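Grorkolano Short-Stay Rooms
House Guide for Guests and Helpers, Part 4: Clearing the Bed and the Round Table
Revised April 9, 2021

4.1 Before you begin

Part 3 dealt with the kitchen shelf, and anyone who got through it with their temper intact is ready for soft toys. This part covers the bed, the round table, the big storage bin and the many small things that drift between them. It takes two people an hour. One person can do it in an afternoon, with sighing.

You will need:

The large blue bin, open
A second bin or a strong bag (the Holteck ones with the flat base are best)
A roll of clear packing tape
Scissors, returned to wherever you found them
A marker pen that works

Note: Test the pen first. There are 15 pens in the hall drawer and the guide makes no promises about any of them.

4.2 Setting up on the bed

1. Pull the quilted cover up to the pillows. It needn't be flat. It has never been flat.

2. Stand the blue bin on the bed within arm's reach. The sides are tall, so don't put it on the floor unless you enjoy bending.

3. Put the toys in one heap on the side away from the bin. Bears, plush figures and anything with a face go here. Do not start arranging them by size or by temperament, or you will still be here at supper.

4. Put boxes and packets in a second heap, nearer the bin. Cardboard boxes count even when they are empty. Decide about empty boxes at step 9 and not before.

5. Bags with handles stay upright and are left for last. A handbag makes a decent backrest for a bear while you work, and both can be dealt with together at the end.

6. Keep the tape where you can see it. Stand it on its edge or lay it flat, as you like, but keep it out of the heaps. Once a roll of tape goes under a pile of plush it belongs to the plush.
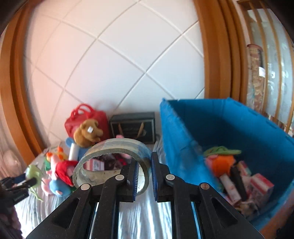 7. Fill the bin from the bottom with whatever is hard and square. Boxes go in flat where they will go flat, and on end where they won't. Soft things fill the gaps. You will find that somebody before you has done this the other way round, with the plush at the bottom and the corners on top. Take it all out and start again. Ye-seo Ham, who wrote the first version of this guide, allowed people to "adjust as needed" at this point, and the results were stored on the landing until May.

8. Press down gently. If something squeaks, stop pressing.

9. Now decide about empty boxes. A box goes back in the bin if its contents are in the room. If its contents haven't been seen since you arrived, flatten it and put it in the recycling. Don't discuss this with any child on the premises.

Caution: Do not tape a bin shut while it is still on the bed. The tape picks up fluff from the cover and after that it sticks to nothing except you. Rolls with a grubby outer layer should have the first turn peeled off and thrown away.

4.3 The round table

The table has a grey striped cloth, and the cloth is part of the job. It wrinkles under anything heavier than a teaspoon. Smoothing it with the toys still on top only moves the wrinkles about, so leave it alone until step 14.

10. Take the bottles off first. Check that each cap is screwed on before you tip, lift or even look sternly at the bottle. Bottles that came from the bathroom go back to the bathroom. If you can't tell where one came from, read the label, and if you can't read the label, ask.

11. Next take any clear plastic pieces, cups and lids. These vanish against a pale cloth and come back to notice when you lean on them. Collect them by feel if you must.

12. Lift the toys one at a time and by the body. Limbs, ears and snouts are sewn on by optimists. If two toys are tangled, hold the lower one still and bring the upper one away from it. 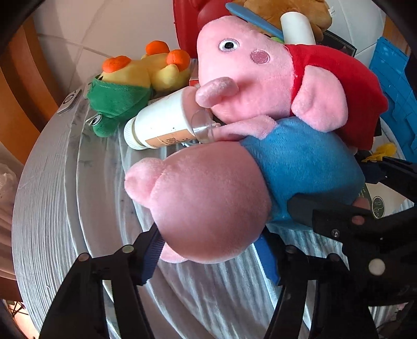 13. Toys in clothes keep their clothes on. This rule was added after Dong-hyun Koo undressed the whole collection for washing and then had to guess. Red and blue outfits are washed separately in any case, and there is a long note about it in Part 6 which we would ask you to read in full, as it was expensive to learn.

Pigs travel with pigs. The reasoning is lost, but every guest who has split them up has been sent back to the bin by a small person in pyjamas.

14. Take the cloth by two opposite edges, lift it straight up and carry it to the window. Shake it outside. Look down before shaking.

15. Put the cloth back with the stripes running towards the bed, or at least in one direction.

Note: The cloth may be ironed. It doesn't have to be. We mention the iron for completeness – it lives on top of the wardrobe in a Kermani shoebox, and getting it down is harder than ironing.

4.4 Closing and labelling

16. Move the bin to the floor with one person at each end. A full one is heavier than it looks, and the tall sides make it hard to see your feet.

17. Run one strip of tape over the lid and down both sides. One is enough. The record is held by a guest who used most of a roll, and we had to open that bin with a bread knife.

18. Fold over the end of the tape before you put it down. Please. This single instruction has been in every version of the guide and has been followed, as far as anyone can tell, twice.

19. Write on the strip what is inside. "Toys" will do. "Misc." will not.

20. Put the bin in the cupboard marked Rirnero, left-hand side, with the writing facing out.

4.5 If something goes wrong

The lid won't close.
Take out the last thing you put in. If it still won't close, take out the last box and look underneath it for a bear lying on its back.

A toy is missing at the count.
We don't count them any more. Look behind the bed, then inside the handbag.

The tape has no visible end.
Turn the roll slowly against the light and run a fingernail across it. If this fails, use the spare roll from the hall drawer, and leave the first one in there for the next person.

A toy is missing its label.
Labels are not needed. Loose ones can be thrown out, but don't pull off any that are still attached.

For anything else, ring extension 419. If there's no answer, we are probably in the next room doing steps 1 to 20.

Part 5 covers the bathroom.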